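My daughter starts first grade at Doucette in the fall. The school asked every family to fill in a reading survey with 40 questions. I could answer 17 of them. For the others I wrote "I don't know yet."

We speak two languages at home, and the survey has a place for only one. I wrote both, in small letters.

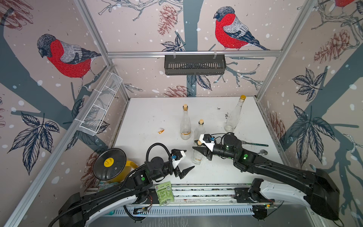

The teacher called me in June. She was kind. She said many children who grow up with two languages speak late and then read on time. I wish the survey had said this too.

If your school uses the same form, ask for the longer one from Medudura. It has a page for the second language.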